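How Does a Soccer Player Change Teams?

You have a favorite player. You know the number on the back of the shirt and the way they run. Then one morning the news says that player is going to another team. How can that happen? Who decides? And why does it always seem to happen at certain times of the year?

Moving from one team to another is called a transfer. This page explains how transfers work, from the first phone call to the new shirt.

What is a contract?

A professional soccer player has a job, and the job comes with a contract. A contract is a written promise between two sides. The player promises to train, to play when picked, and to follow the club's rules. The club promises to pay the player and look after them when they are hurt.

Every contract has an end date. Some last one season and some last several. While the contract is running, the player can't just walk off and play for somebody else. The club can't just stop paying, either. Both sides have signed.

When the contract reaches its end date, the player is free to sign with any club that wants them. This is called a free transfer. The new club doesn't have to pay the old club for the player, although it still has to pay the player's wages.

What is a transfer fee?

Suppose a player has two years left on a contract and another club wants that player now. The new club has to ask the old club to end the contract early. The old club will usually say, "Only if you pay us." The money it gets is the transfer fee.

People often say that a club "bought" a player. It's a short way of talking, but it isn't quite right. People can't be bought. The club is paying for the contract to be ended so that the player can sign a new one.

The fee goes to the old club. It doesn't go into the player's pocket. The player gets wages from the new club, and the wages are written in the new contract.

How do clubs agree on a price?

There is no price tag on a player, so the two clubs have to bargain. Here is a made-up story to show how it goes.

Hedvig Engebretsen is a striker. She plays for a club called Prevusau and has two seasons left on her contract. A bigger club, Wuvari, needs someone who can score goals.

Wuvari makes an offer. Prevusau says no. Wuvari goes away, thinks about it, and makes a higher offer. Prevusau says no again, but this time it names a price it would accept. Wuvari offers something in between and promises to pay a bit more later if Hedvig plays 40 games. Prevusau says yes.

That extra bit is called an add-on. Add-ons help when two clubs can't agree on how well a player will do. If she plays a lot, Prevusau gets more money. If she doesn't, Wuvari saves some.

Several things push a price up or down.

Age matters. A young player may have many seasons ahead, so the fee is often higher.

Time left on the contract matters a lot. If a player can leave for free next summer, the old club may take a small fee now.

Position matters too. Players who score goals often cost more than players who stop them. Defenders think this is unfair.

Injuries count, and so does how badly the new club needs someone. A club with no goalkeeper is not in a good spot to bargain.

Does the player get a say?

Yes. Even when two clubs have agreed on a fee, the player can say no. Maybe they like where they live. Maybe they have children in school. Maybe the new club already has three players in the same position and they would hardly ever get on the field.

In our story, Hedvig wants to know a few things before she signs. How much will she be paid? How long is the contract? Will the coach use her as a striker or out on the wing? Where will she live?

Most players don't do all of this talking themselves. They have an agent. An agent is a person who works for the player and speaks to clubs for them. Hedvig's agent is Stamatia Alexiou. Stamatia reads every page of the contract, asks the awkward questions, and is paid for her work. A good agent tells a player when a deal is a bad idea, even if it means the agent earns nothing that day.

Young players need a parent or guardian to help them, and there are strict rules about moving children from one country to another to play soccer. In most cases it is not allowed until they are 18.

What is a medical?

Before a club signs a player, it wants to know that the player is fit. So the player goes for a medical, which is a long checkup. Doctors listen to the heart. They bend the knees and ankles and look at pictures of the bones and muscles taken with a scanner. They ask about old injuries. The player might run on a treadmill or jump as high as they can.

A medical can take most of a day. If the doctors find a problem, the club can still sign the player, ask to pay less, or stop the deal altogether. Fans sometimes get very excited about a new player and then hear nothing more. A failed medical can be the reason.

Why are there transfer windows?

Clubs can't register new players whenever they like. They can do it only during set parts of the year, called transfer windows. Most leagues have 2 windows. One is long and comes between seasons. The other is shorter and comes in the middle of the season.

The windows are there to keep things fair. Think what would happen without them. A rich club could be losing in the last weeks of the season and buy the best player from the team at the top. The team at the top would lose its star with no time to find another. With windows, every club knows when its group of players is settled.

The dates are not the same in every country. A club in a country that plays through the winter may have its long window in the summer. In a country that plays through the summer, it may come much earlier in the year.

The last day of a window is called deadline day. It can be very busy. Clubs that waited too long try to finish everything before the time runs out. Forms have to be sent by computer, and if they arrive late the league may refuse them. Then the player has to stay where they are until the next window.

What is a loan?

Sometimes a player moves for a short time and then comes back. This is a loan. It works a little like borrowing a library book, except that the book gets a vote.

Say Wuvari has a young goalkeeper who is good but not ready for the first team. If he stays, he will sit on the bench all season. So Wuvari lends him to Drarkix, a smaller club, for one season. He plays every week and learns a lot. Drarkix gets a goalkeeper it couldn't afford to sign. When the loan is over, he goes back to Wuvari.

The two clubs decide who pays his wages. Sometimes they split them 50/50. Often there is a rule that he can't play against Wuvari while he is on loan, so if the two clubs meet, Drarkix has to use a different goalkeeper.

Some loans have an option to buy. This means that the borrowing club can keep the player at the end for a price that was agreed at the start.

What happens on the first day?

Once the contract is signed and the league has accepted the forms, the player belongs to the new squad. The club takes photos, often with the player holding a scarf or a shirt. The player picks a number from the ones that are free. If someone else already has their favorite number, they have to choose another or wait.

Then comes the ordinary part. The new player has to learn everyone's names, find the right locker, and work out where to park. If they have moved to a new country, they may have to learn a language too. Many clubs have a person whose job is to help new players find a home, open a bank account, and get their children into school.

Someone has to get the player's kit ready as well. That is the job of the kit manager, who looks after shirts, shorts, socks, bibs, and towels for the whole squad. On a match day there can be piles of it to wash, sort, and fold.
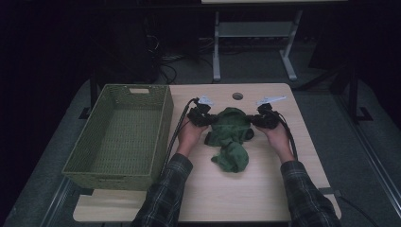
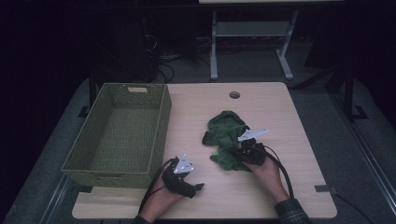 A green cloth and an empty basket on a table

How do smaller clubs use transfers?

Big clubs mostly want to win trophies. For a small club, transfers can also be a way to stay open. Take a small club named Mladenović. It doesn't sell many tickets, but it has good youth coaches. Every few years one of its players gets really good and a bigger club pays a fee. Mladenović uses the money to fix the roof of the stand and pay the coaches, and the coaches get to work with the next group of kids.

A club like that may also ask for a sell-on clause. This is a line in the deal that says, "If you ever sell this player to someone else, we get a share." Years later, money can arrive for a player who left as a teenager.

Words to know

Add-on: extra money paid later if certain things happen, such as a player reaching a number of games.

Agent: a person who speaks to clubs for a player.

Contract: a written promise between a player and a club.

Free transfer: a move after a contract has ended, with no fee.

Loan: a move for a set time, after which the player goes back.

Sell-on clause: a promise to share the money if the player is sold again.

Transfer window: the part of the year when clubs can register new players.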